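Drolier: Laundry at Home
README and data card

Welcome, and thank you for reading the readme first. Drolier is a collection of written notes on how people sort, spread out, fold and put away their clean clothes at home. It grew out of a long conversation between Farzana Saha and Chathurika Bepari over whose way of folding a T-shirt was the sensible one, and as neither of them has given way, both methods are written up below and you may side with whomever you please.

There are 104 entries from 5 homes, and 3397 lines of notes between them. Each entry covers one garment from the moment it is picked up to the moment it is put on a pile, hung up, or (this happens more than you might think) put back in the basket for later.

What an entry contains

garment: what it is, in the plainest word we could agree on. A T-shirt is a T-shirt, whatever the label calls it.
colour: the main colour, with a second one if there is a pattern.
surface: where the folding was done. Bed, table, ironing board, sofa, knee.
started_as: bunched, flat, inside out, or tangled with something else.
ended_as: folded, rolled, hung, draped, or left.
pile: which pile it joined, if it joined one.
remarks: free text, and very free in places.

Blank fields are truly blank. If the remark doesn't mention a sleeve, please don't guess at the sleeve.

The bedroom entries

We are fondest of the bedroom set, filed under Wickramasinghe. A bed is a lovely big place to fold on, being wide and at a kind height for the back if you sit, but a quilt is soft and a shirt sinks into it, so you smooth one side and the other side puckers. A large flat surface laid over the bedding makes a great difference. You still have the rest of the bed for your heaps, and the sleeves lie where you put them.
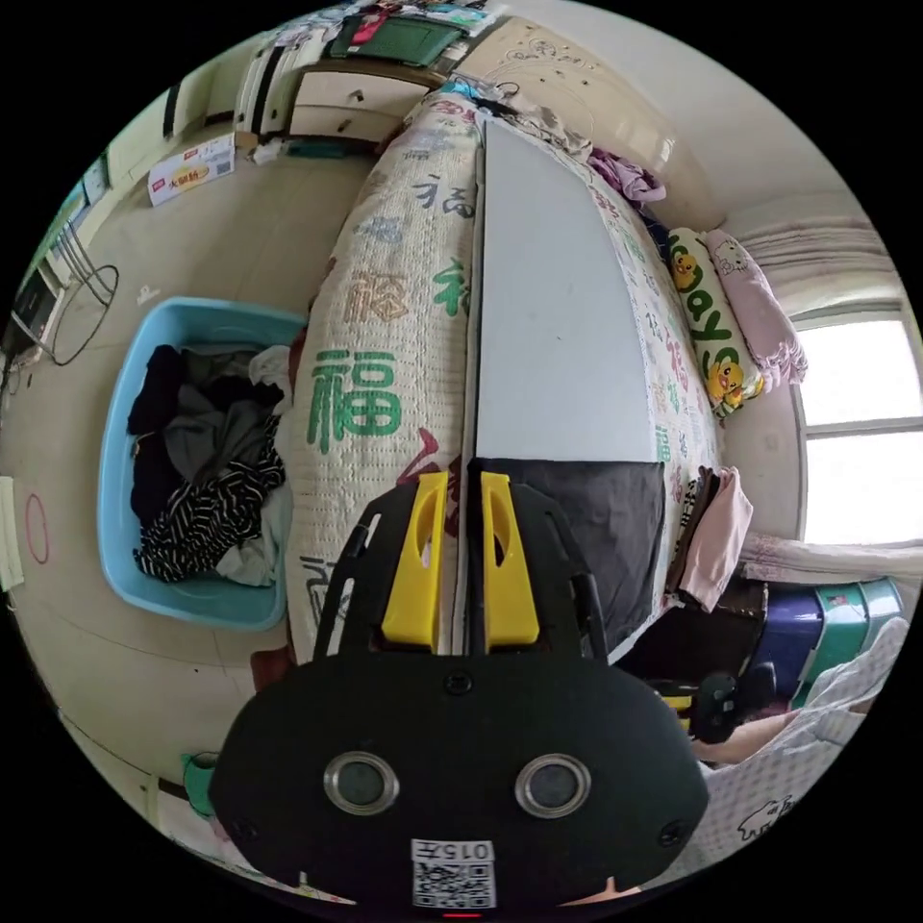
The bed with its grey board, and the basket on the floor to the left.

The surface field says "bed, with board" for these entries, and we would ask you to keep that apart from plain "bed" if you are comparing the two. Plain "bed" entries have a great many more remarks about creases. The basket is light blue plastic and has its own word in the pile field, "basket", which covers clothes still waiting their turn. The striped black-and-white garment in it is listed simply as "striped item", as we couldn't settle between us what to call it.

Daylight matters more than we expected when we began. Dark clothes are a trial by lamplight – you can't find the seams, and navy and black become the same thing – so there is a line in the remarks wherever the folder was working near a window.

Piles, and what we call them

Every home has its own geography of piles. The words in the pile field are ours, and we have tried to keep them the same across all the homes, even where the family had a better name.

basket: waiting.
heap: out of the basket, with no order to it yet.
stack: folded, with one thing squarely on top of another.
edge: laid over the side of a bed or the arm of a chair.
back of door: you know the one.

A heap can sit quite happily at one end of the bed while a stack grows at the other. It is worth noting which end each of them is at, as people do reach for the nearer one.

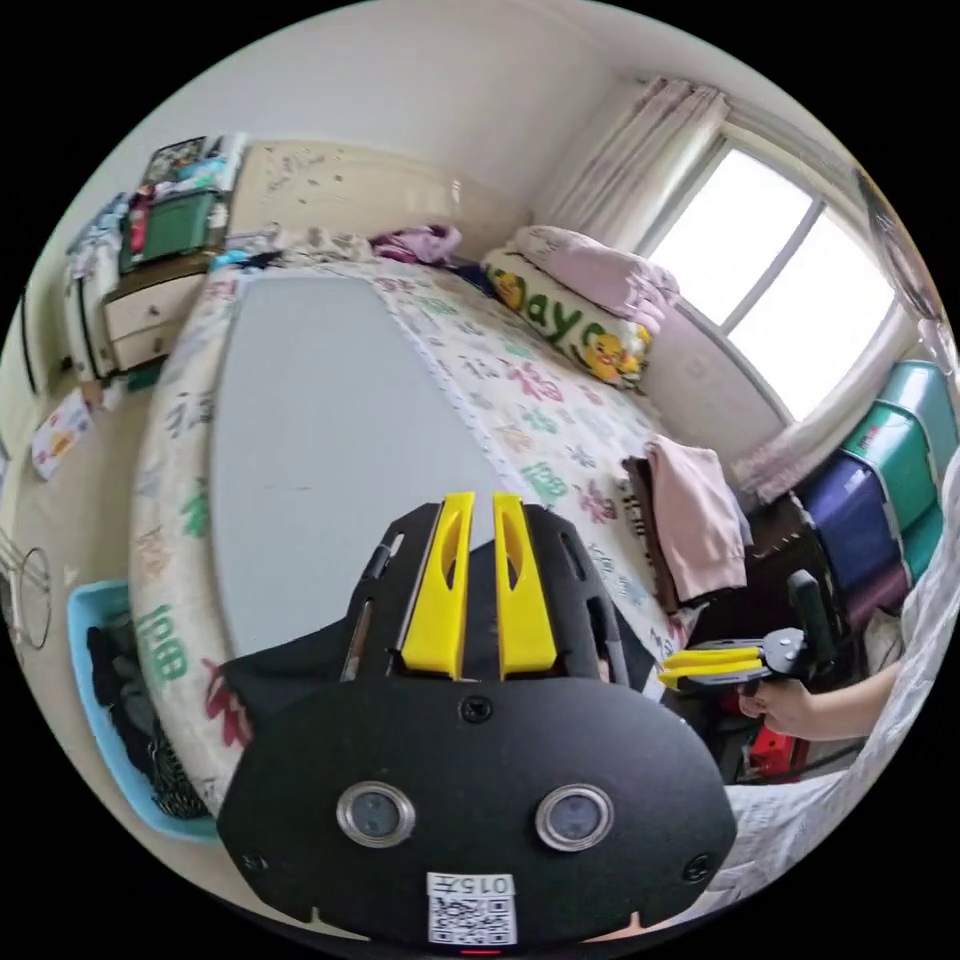 Purple and pink heap towards the head of the bed; pink and brown stack at the side.

Stacks that hang a little over the edge of the mattress are still entered as "stack", unless the remark calls them "edge" in so many words. Farzana would have preferred a separate word. Chathurika felt we had enough words. There is a note in the change list further down about how this was left.

Pillows and blankets that live on the bed are not laundry and have no entries, however nicely they are folded. We made that rule after spending most of an evening on a single cushion cover. The pillow with the yellow ducks would otherwise have been a very welcome addition.

T-shirts

This is the largest group and the one most people write to us about. Nearly all the T-shirts begin as "bunched". The first job is finding the collar, and a tag is a great help, for once you have the tag you have the back of the neck, and once you have that you can work out the shoulders and give the whole thing a gentle pull towards you.
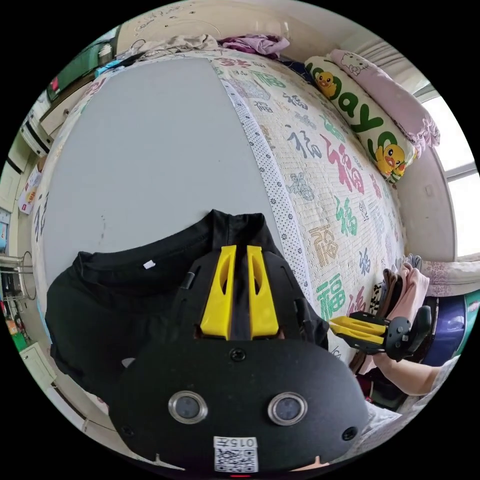
Black T-shirt, started_as: bunched. Look for the small white tag by the collar.

Farzana's way: lay the shirt face down, bring each side in to the middle with its sleeve turned back on itself, then fold the hem up to the collar in two goes. Her shirts come out as a neat rectangle and stand up in a drawer.

Chathurika's way: lay it face up, fold it in half down the middle so that the sleeves meet, tuck both sleeves in together, and fold the length in three. It is quicker, and there's a crease down the front that she says drops out by lunchtime.

Both are recorded as "folded" in ended_as, with F or C at the start of the remark where we could tell. Where someone did a bit of each, or something else entirely, there is no letter.

Spreading out is entered as its own step if the folder stopped to do it properly. A shirt needn't be perfectly flat to count. If the neckline is open and you can see the body of the shirt laid out, we call it spread, crumples and all. 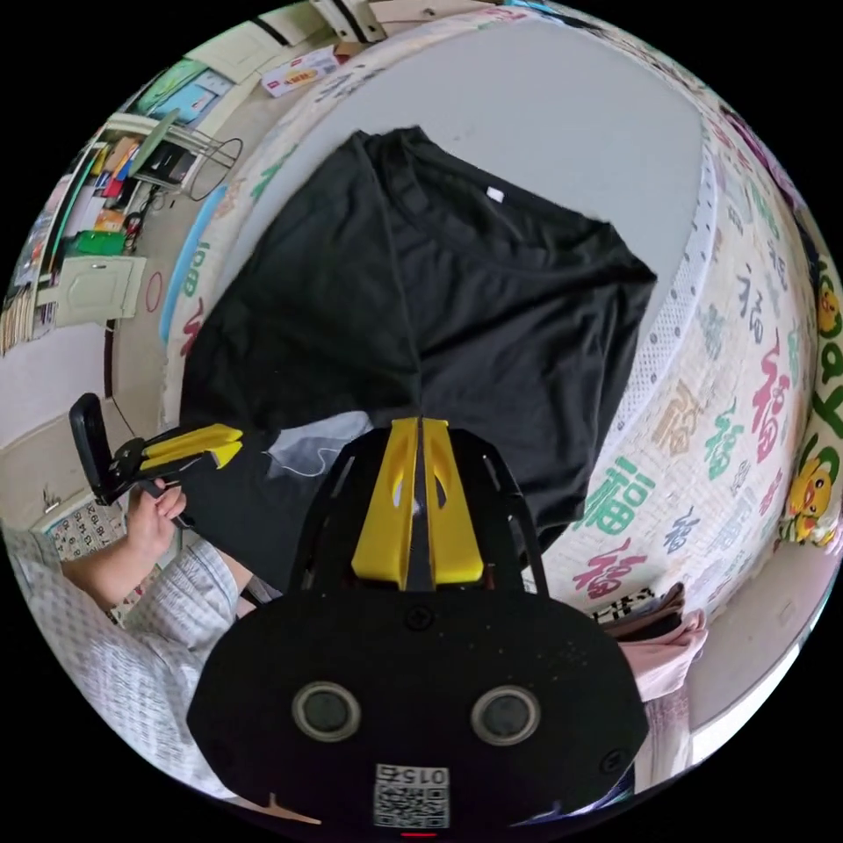

Last changed: Dec 3, 2021

Changes in this version

Wording of "stack" and "edge" made clearer. No entries were moved.
"Top" merged into "T-shirt" where the sleeves are short.
Checked and striped items now have their pattern in the colour field.
Spelling of "pyjamas" made the same throughout, at long last.

Things to bear in mind

Socks are poorly covered. They were paired in front of the television for the most part, and the notes from those evenings wander off. Fitted sheets have been left out altogether and we feel no shame about it.

The homes differ in what they own, so please don't read anything into one household having more trousers than another. Winter clothes are also thin on the ground, and we hope to put that right with a round of jumpers and thick cardigans in February.

Using the notes

The entries are kept as a plain table that should open in any spreadsheet. The bedroom set is under Wickramasinghe, tables and worktops are under Zundeck, and everything folded on a sofa or a knee is under Zananura. You're welcome to copy, shorten or translate the notes for your own use, and a mention of Drolier would be kind.

If you spot a mistake, or you have a third way of folding a T-shirt, do write and tell us. Please say which surface you fold on and send the steps in the order you do them, and Chathurika will add them to the list for the next version.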